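Print this page | E-mail this page

# Rarnby: two-handed bathroom chores, recorded with hand-held grippers

Welcome, and thank you for taking the time to read this before downloading anything! Rarnby is a set of 1,221 demonstrations of small jobs done at and near a toilet: raising a lid, lowering it again, tearing off paper, wiping down a seat. We put it together to study one fairly narrow question, namely how well a policy trained on human motion with hand-held grippers carries over to a two-armed robot when the objects are glossy, white and all look rather alike.

## How the data was recorded

Each demonstrator works with a gripper in each hand. Every gripper carries its own camera, and a further camera at head height gives the wider view. Marker cubes printed with black-and-white squares let us tie the separate views together, and you will find them both on the grippers and standing free in the room. Milagros Villca wrote the calibration routine, and it has been through more versions than she would like me to mention here.
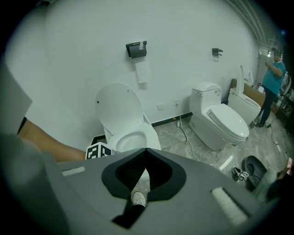

How long is one demonstration?

Most are under 60 seconds, from the moment the grippers leave their rest pose until they return to it. Wiping takes the longest, and lid closing is usually over before you have settled in to watch.

## Method

We train one policy per chore on relative gripper motion, so the model never sees a position in room coordinates. The room coordinates are included all the same, for anyone who would like to try it the other way (please do, and write to us). The baseline, which we call Semden, takes only the gripper cameras as input. A second model, Tondex, adds the head view at a lower rate.

Training used 300 demonstrations per chore where we had them. For tearing paper we had fewer good ones, and that policy is weaker for it.
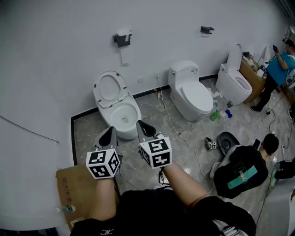

Lid raising is the chore where the head view helped us most, and Daichi Ogura spent a good part of April working out why. His view is that a gripper camera close to a bowl sees mostly white porcelain, with very little to say which fixture it belongs to or how far off the rim might be. The head camera keeps the neighbors in view – an open seat in the corner, a closed lid on the one-piece model in the middle, a tall raised lid on the tankless unit at the far end – and that seems to be enough for Tondex to pick the right target. Semden reached for the wrong toilet often enough that we stopped finding it funny.

## Results in short

On the robot, Tondex finished nearly 65 percent of its lid-raising trials. We are pleased with that figure and would ask you to read it kindly, as it covers a single test site, Arboleda, and fixtures that were also in the training data. We have no results on unseen fixtures yet.

## Known limits

- Other people are sometimes in view. If your method is sensitive to background motion, please check your clips first.
- Gripper width drifts a little in the longer wiping runs – the correction file is in the calibration folder.
- Lighting is indoor only.

Questions and corrections are very welcome, and Milagros reads everything sent to the project address.

Last updated: April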